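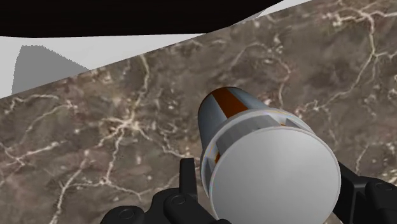
Tu t'es déjà demandé pourquoi une boîte de conserve est ronde ? Moi, oui, et je me pose la question depuis que je suis tout petit, parce que les boîtes rondes, ça roule sous les meubles et ça laisse des trous bêtes entre elles dans le placard. Avec des boîtes carrées, on rangerait mieux, non ? Eh bien, pas si simple ! Regarde d'abord la forme : un petit cylindre gris-bleu avec une bande orangée dans la longueur, et au bout, un grand rond tout plat. Ce rond plat et ce côté courbe, ce sont les deux morceaux de notre histoire. Un cylindre, c'est un rond qu'on aurait étiré, comme si tu empilais plein de pièces de monnaie jusqu'à en faire une tour.

## Le carré a des coins, et les coins, ça fatigue

Prends une brique de jus de fruits vide et souffle dedans bien fort. Elle gonfle, hein ? Les côtés plats deviennent tout bombés. C'est que l'air pousse partout pareil, et une paroi plate, quand on la pousse au milieu, elle se plie. Les coins, eux, restent à leur place et tirent comme des fous pour tout retenir.

Dans un cylindre, la paroi du tour n'a pas de coin et pas de milieu non plus. Quand ça pousse de l'intérieur, l'effort se partage sur tout le rond, comme dans une ronde d'enfants qui se tiennent par la main et se penchent tous un peu en arrière. Chacun tire un petit peu, et la ronde tient !

Voilà pourquoi les bouteilles de plongée, les bombes de crème chantilly et les canettes de limonade sont rondes. Dans une canette, il y a du gaz qui voudrait bien sortir (c'est lui qui te pique le nez). Si elle était carrée, il faudrait un métal beaucoup plus épais, et elle pèserait lourd dans ton sac.

Et le fond, alors, il est plat ? Retourne une canette pour voir. Il est creusé vers l'intérieur, comme une petite coupole à l'envers. Un fond tout plat se bomberait, et ta canette se balancerait sur la table. J'ai mis des années à le remarquer, alors que j'en avais une sous les yeux presque chaque été !

## Moins de métal pour autant de soupe

Deuxième raison, et là je sors mes crayons. Imagine que tu as une ficelle nouée en boucle. Tu la poses par terre et tu fais un carré. Ensuite tu prends la même ficelle et tu fais un rond. Lequel des deux contient le plus de place ? Le rond, toujours ! Essaie avec des haricots secs : remplis le carré, puis remplis le rond, sans les empiler. Il t'en faudra plus pour le rond.

Pour les boîtes, c'est la même chose. Avec le même tour de métal, un cylindre enferme plus de soupe qu'une boîte carrée de la même hauteur. Sur une seule boîte, l'économie est minuscule. Mais une usine en fabrique des montagnes, et une miette de métal gagnée à chaque fois, ça finit par faire un sacré tas.

J'ai visité une petite conserverie à Morin, en novembre, il faisait un froid de canard dehors et une chaleur de four dedans. Sur la ligne, il passait 248 boîtes par minute. Les boîtes vides descendaient toutes seules en roulant sur des rails, et ça faisait un bruit de pluie sur un toit en tôle. Des boîtes carrées n'auraient jamais roulé comme ça, il aurait fallu les pousser.

## À toi de jouer : le pont de papier

Il te faut :

- trois feuilles de papier identiques
- du ruban adhésif
- des livres pas trop précieux

1. Roule la première feuille en tube, dans la hauteur, et colle le bord.
2. Plie la deuxième en quatre pour faire une tour carrée, et colle aussi.
3. Plie la troisième en trois pour faire une tour triangulaire.
4. Mets-les debout et pose un livre sur chacune, bien au milieu, puis un autre, et encore un autre.

Note combien chaque tour supporte avant de s'écraser. Chez moi, la tour carrée et la triangulaire ont plié bien avant le tube, qui tenait encore mon gros dictionnaire. Si ton tube s'effondre vite, vérifie qu'il est bien droit – le mien penchait la première fois et tout est tombé sur mon pied (aïe).

Oui, j'ai appelé ça un pont alors que ce sont des tours. Si tu couches deux tubes entre deux chaises et que tu poses un carton dessus, tu l'auras, ton pont !

## Et les boîtes carrées, alors ?

Il y en a quand même ! Les boîtes de sardines sont souvent rectangulaires, puisque les sardines sont longues et qu'on les couche côte à côte. Les briques de lait sont carrées pour se serrer dans les cartons sans perdre de place. Le lait ne pousse pas sur les parois comme la limonade, donc les coins ne posent pas de souci.

La prochaine fois que tu ouvres le placard de la cuisine, fais deux tas dans ta tête, les ronds d'un côté et les carrés de l'autre, et essaie de deviner pour chacun pourquoi on lui a donné cette forme. Pour le tube de dentifrice, je te préviens, je cherche encore.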